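Bellis 407 Countertop Coffee Roaster

Home / Coffee Equipment / Roasters / Kerport Supply

The Bellis 407 is an electric drum roaster for home kitchens and small shops. It roasts up to 274 grams of green coffee per batch. A typical batch takes 11 minutes, plus cooling. The drum is stainless steel and lifts out for cleaning.

Heat and drum speed are set with two dials on the front. There are no preset programs. The chaff tray slides out from the left side and should be emptied after every batch -- a full tray slows the airflow and makes the roast uneven. 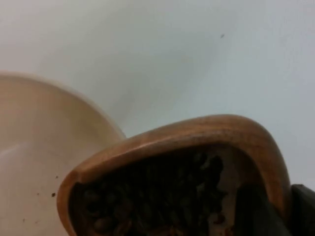
Roast level is controlled by time and by when you start the cooling fan. For a light roast, start the fan shortly after first crack. Dark brown to almost black beans with a glossy surface, like the ones heaped in the wooden scoop, are at the dark end of the range. If you roast this dark often, wipe the drum more frequently.

Specifications
Power: 120 V, grounded outlet required
Cord: fixed, 3 ft
Weight: 15 lb
Color: black or cream

In the box: roaster, chaff tray, cleaning brush, printed manual. Green coffee is sold separately.

The older Collix drum does not fit this model. Replacement chaff trays are back in stock as of June 8, 2022.

Ships by ground only. Returns accepted on unused units in the original carton.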